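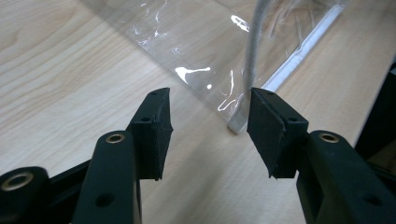

Cistdale shop publishes its care routine for hand-held grippers, and says most "bad grippers" aren't

CISTDALE, September - Voltumora, a small repair and setup shop for robot hands and hand-held grippers, today made public the routine it uses to keep a pair of parallel grippers in working order. The routine is called Skesier. It is free to copy, it runs to 10 steps, and the people who wrote it would like buyers to expect less of it than they usually expect of such things.

"Every year somebody announces a gripper that looks after itself," said Orvokki Suominen, who runs the Voltumora bench. "I have yet to meet one. Pivots wear. Pads get shiny. Cables get pulled. You can put a screen on it and send yourself an email, and you still have to pick up a wrench."

The shop went through 1,137 of its own bench notes before settling on the steps. In 117 of them, the gripper had been sent in as faulty and left with no new parts at all. The trouble was a pad put back on crooked, or a cable tied down so tight that it tugged at the hand, or two grippers that had been set up on different days by different people and never compared.

Skesier starts with the pads. They come off and are wiped, and the mounting holes are cleared of grit before anything is tightened. The two faces are then brought together slowly and checked against a strip of thin paper at the top, middle and bottom. If the paper slides out at one end, the pad is crooked. Voltumora does not accept "close enough for soft items" as an answer, having heard it often.

Next come the pivots. Each finger is moved by hand through its full travel with the power off. Any side play is written down along with which joint it came from. Oil is used only where the maker of the joint calls for it, and the extra is wiped away. Niilo Saarinen, who handles most of the pivot work, is blunt on this point: "People oil what they can reach. Then the oil gets on the pads and they call me about grip."

The last steps are done at a table, with the grippers held as they will be held in use. The cable has to hang free through the whole reach, the fingers have to open fully on both sides, and the plates on top have to sit firm when the body is tapped.

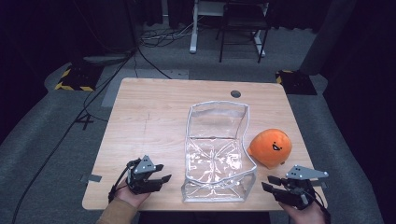 Voltumora Bench Notices, No. 10

For the table check, the shop likes items that are hard to flatter. Clear plastic bags are a favorite. They crease, they throw glare, and a pad that is slightly off will pinch one corner and miss the other. A soft toy makes a useful partner to the bag, as it forgives nearly everything. A pair that handles the toy and fumbles the bag has told you very little about the toy and a fair amount about its pads.

Voltumora makes no claim that the routine will extend the life of any gripper. It has not run a long trial and says so in the first paragraph of the sheet. Heikki Saarinen, who wrote the first draft, had wanted a line promising fewer repairs. It was taken out.

"We could have printed a percentage," he said. "Everybody else does. I asked Orvokki where we would get it from and that was the end of the percentage."

Outside readers were asked for comments before release. Esko Miettinen of Heinonen, a parts supplier, called the pivot section sound but thought the paper test old-fashioned next to a proper gauge. Voltumora agrees that a gauge is better. It kept the paper because most of the benches it visits have no gauge, and several that own one could not find it. Fredy Villca, who sets up paired grippers for a living, objected to the length. He does the checks in a different order and skips the tap test unless a plate has been off. His notes are printed in the back of the sheet without changes, including the part where he calls step six "a waste of a good morning."

The shop is also cool on the idea of a fixed service date. Skesier asks for the full routine after 400 hours of use or after any drop, whichever comes first, and a pad check at the start of each working day. The hour figure is the shop's own habit and has no testing behind it. Users who find a better one are invited to write in and show their notes.

Printed copies of the Skesier sheet can be picked up at the Voltumora counter in Cistdale. Questions about the pivot steps go to Niilo Saarinen, and all others to Orvokki Suominen. The counter closes at 4 p.m.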